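Is "oak look" tabletop worth it, or am I paying for a printed picture of wood?

chath_howlader
Looking at the Fernholm desk, the pale one. 220 for the top alone, legs extra. The listing says "natural wood surface" and then never says wood again anywhere on the page. I have been burned by that kind of wording before.

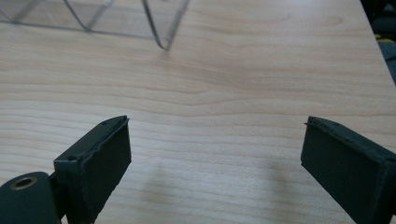

What bothers me is how calm the grain is. Long soft ripples, all going the same way, hardly a dark line in it. My grandmother's kitchen table never looked like that. Has anybody here owned one for more than a month?

dexter_seb
Had one for 18 months. It's fine. It's a desk.

bayuyeoh
"It's fine" doesn't tell her anything, Dexter. Fine how? Did you put a hot cup on it? Did the edge lift?

dexter_seb
Hot cups every day, no coaster. No rings that I've noticed. The edge is okay except one corner where I hit it with the vacuum.

And what color is it under the corner you hit?

That last line was me asking myself, because I just went and looked. It's brown and crumbly. So there you go, mine isn't solid.

chath_howlader
Thank you, that is more than the store would tell me. I called them and the guy read me the listing. I had the listing.

Forough S
I'd be careful judging anything by the top. You can get arcs and ovals in the grain on real veneer and on printed film both. Nice soft sheen, same story. Look at the end. If the lines on top don't carry over the edge and down the side, it's a sheet of something stuck on something else.

bayuyeoh
Veneer IS real wood though. People say it like it's a swear word.

Forough S
I didn't say it wasn't. I said the top won't tell you which one you've got. A thin veneer you can sand maybe once if you're brave. Printed film you can't sand at all.

wulan_k
Disagree with the edge test. Plenty of veneer tops have a separate strip glued along the side, so of course the lines don't match up. My Kauppinen table is like that and it's real veneer, I've refinished it. By your test I'd have thrown it out.

Forough S
Fair on the strip. I'd still want to see the side before I paid 220.

chath_howlader
Does the clear plastic stuff people put on desks mark this kind of finish? Trays, stands, that sort of thing. Anything with a narrow foot worries me.

wulan_k
I have an acrylic stand that lives on mine. The feet left tiny dull spots after one summer by the window. I stuck felt dots on and that was the end of it. A film top might do better there, or worse, I don't know and I doubt anybody selling it does either.

dexter_seb
Monitor stand on mine the whole time, no dents. But I never move it.

bayuyeoh
So how would you know?

dexter_seb
...I'll look when I get home.

Forough S
Whatever you do, skip the Zutbridge oil they try to add at the checkout. If it's film the oil just sits there and you wipe it off again. I'd want to know what the surface is before I bought a bottle of anything.

chath_howlader
They already tried. "Recommended for all our tops." All of them, whatever they're made of – sure.

I wrote and asked for the material in one sentence, yes or no on veneer. If they send me the listing again I'm going to look at secondhand.

dexter_seb
Home now. Moved the stand. Two small dents and a lighter patch. I withdraw "fine."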